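**Ellix Pictures Brings Iraís Figueroa's "The Long Way to Urkley" Home for Its First Public Screenings**

PLOLTSKA — Ellix Pictures is so pleased to announce that "The Long Way to Urkley," the first feature from writer and director Iraís Figueroa, will open in January at the Pearce Theater, four blocks from the bus depot where much of the movie was shot. The picture will play for two weeks at the Pearce before moving on to other independent houses in the region, and Figueroa will be on hand for the opening night show at 7:30 p.m. to introduce it and to stay afterward for as many questions as people care to ask.

The movie follows Dolores, a night dispatcher for a small bus company, who learns on her last shift before retirement that a driver she trained years ago has gone off his route with one passenger aboard and is not answering the radio. She takes the spare bus out after him. What follows is part chase, part road movie, and in its gentler stretches the story of two people who worked the same hours for most of their lives and never once sat down to a meal together. It runs a little under two hours, and those who have seen it tell us they would have happily stayed on the bus longer.

Figueroa wrote the first version of the script while working the front counter of a copy shop in Ploltska, mostly on the backs of misprinted flyers, and she likes to tell people that the dialogue in the diner sequence was taken down nearly word for word from customers waiting on their business cards. She went through nine drafts before she showed it to anybody at Ellix. We read it over a weekend, called her the next morning, and have been talking with her more or less daily ever since (she is an early riser, and she assumes everyone else is too).

"I grew up riding that line out to Urkley with my grandmother, and I always thought the people who ran it were the most interesting people in the county," said Figueroa. "They knew everybody. They knew who was going to the doctor and who was going to see a boyfriend. I wanted to make a movie where somebody like that gets to be the hero, and gets to drive very fast at least once."

She does get to drive fast, and we will say no more about it, except that the quarry road sequence took four nights and a great deal of soup.

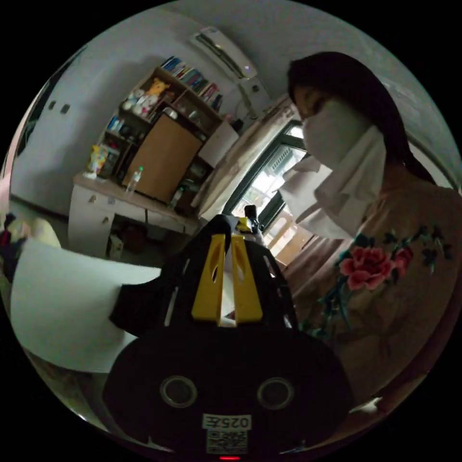

*A person and a large white sheet of paper, with a hand-held gripper in the foreground.*

Casting was done almost entirely within driving distance. An open call at the Pearce brought in 2,665 people over the course of one very long spring, and Figueroa insisted on meeting a good many of them herself. Several of the drivers in the depot scenes have driven for a living, and the passengers on the spare bus include a retired choir director, a pair of brothers who run a tire shop, and a high school junior who asked so many sensible questions about the sound equipment that our mixer put her to work on the days she wasn't needed in front of the camera. She has a credit for both jobs.

The music was written late in the process and recorded in two days in the fellowship hall of a church in Urkley, on a piano that is slightly out of tune in the upper octaves. Our composer asked whether we wanted to bring in a tuner. Figueroa listened to it once through and asked that it be left alone, and it has since become one of the things people mention first when they come out of the movie. The closing song, which plays over the sunrise at the reservoir, will be available to hear in the lobby before each show.

Ellix Pictures would like to thank the town of Ploltska for putting up with us. We closed a lane of the depot road on more mornings than we had promised, we bought every thermos in the hardware store, and on one occasion we asked an entire block to leave their porch lights off until past midnight, which they did, some of them while sitting outside to watch. The production employed 100 local people in one capacity or another, and we hope that every one of them will come and find their name.

For that reason the Pearce will hold a free showing for cast, crew, and neighbors on the afternoon before the public opening. Doors are at 2:00 p.m. Seating is first come, first served, and families are very welcome, although parents should know that there are some strong words and one tense scene on a bridge that may be too much for smaller children.

Tickets for the regular run are on sale now at the Pearce box office. The theater has 1,396 seats counting the balcony, which has been reopened for this engagement after a good long rest, and there should be room for everyone on most nights, but opening night is moving quickly and we would suggest calling ahead. Groups of 20 or more can ask at the box office for a reduced price, and the Pearce has kindly agreed to save the last two rows of the orchestra for anyone who needs extra room for a wheelchair or walker.

"We have shown a lot of movies in this building, and it is a particular pleasure to show one where the audience can point at the screen and say, I live there," said a spokesperson for the Pearce Theater. "We expect some talking during the first reel. We have decided to allow it."

Figueroa is now at work on her second script for Ellix, a comedy set in the off season at a lakeside motel. She has asked us not to give away the title until she is sure of it, and as she has changed it three times since we began writing this announcement, we are glad to go along with that.

**About Ellix Pictures**

Ellix Pictures is an independent production company based in Ploltska. The company develops and produces feature films by first and second time directors, with a particular fondness for stories set in small towns and told by the people who live in them.

**Press and screening inquiries**

Members of the press who would like to attend the opening night show, arrange an interview with Iraís Figueroa, or request a screening link may contact the Ellix Pictures press office in Ploltska. Please let us know which publication you are writing for and whether you will need a seat for a guest. Calls are returned between 10:00 a.m. and 4:00 p.m.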